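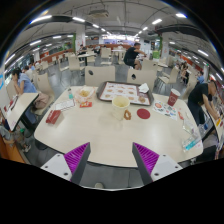
Can a machine clear the table yet?

Posted 4/30/23 in Kitchen Tips

My inbox has one question in it more than any other lately, and it isn't how to get burnt rice off a pot (soak it overnight with baking soda, you're welcome). It's whether you should hold off on buying a better dish rack because some robot is going to be doing all this for us soon. Aaliyah Chisholm wrote to me in March asking that very thing, and I've been chewing on it ever since.

My short answer is buy the dish rack!

The longer answer is that clearing up after a meal is a much harder job than it looks, and once you see why it's hard you can get a lot faster at it yourself. I worked four summers bussing tables at a place called Rawat, so I have opinions.

Think about what's left after a fast-food lunch. You've got paper cups, wrappers, a crumpled napkin, a tray with a liner on it, a bottle or two. A machine does fine with a bottle. It's stiff, it stands up, and it's the same shape every time. A wadded napkin is never the same shape twice. And a paper cup is the worst of the lot - squeeze too gently and it slides, squeeze a bit more and it buckles, and if there's an inch of soda left in it you now have a second job.
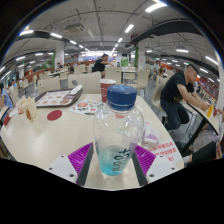
The capped bottle is the easy pick. The paper goods behind it are the tricky ones.

Then there's the deciding. Is that bag of fried stuff trash, or is somebody coming back for it? My old boss, Leopoldo Villaseñor, had a rule that you never touched food without asking, even one lonely onion ring. I still ask at home. A robot would have to learn that, and it would have to learn it for my family, where a half-full glass of water on the counter means something different depending on who left it.

Clear things packaging is its own headache, by the way. See-through plastic is hard for cameras to make out, and shiny spots don't help. I have the same trouble without my glasses.

So until the machines catch up, this is how I do it:

Bottles first. Cap them tight and get them off the table so they can't roll or tip while you're reaching over them.

Check every cup before you stack it. Pour any leftovers into one cup, carry that one by itself, and nest the empties.

Use the tray liner as your trash bag. Put napkins, wrappers and used packets in the middle, fold in the corners, and the whole bundle goes in the bin in one go. Pull out any unopened ketchup first. I keep mine in an old butter tub.

Take the tray last, flat, with both hands.

Wipe toward yourself, with your other hand cupped under the edge. Damp cloth, then a dry one. If you've got a light-colored tabletop, look at it from the side when you're done and you'll catch the greasy streaks.

With a bit of practice that's a table for four in less time than it takes to find the remote.

As for gadgets that are for sale right now, I'd still say yes to a robot vacuum if your floors are mostly clear (mine is a Fliston and it gets stuck under the same chair every single time). I'd say yes to a dishwasher, which we all forget is a robot of sorts. For an arm that clears and wipes the table, I'd wait. Savita Sachdeva sent me a link to one priced at $3045, and the video was sped up the whole way through. I could pay my nephew for a lot of tables with that.

Next up is cutting boards, and whether you really need more than two.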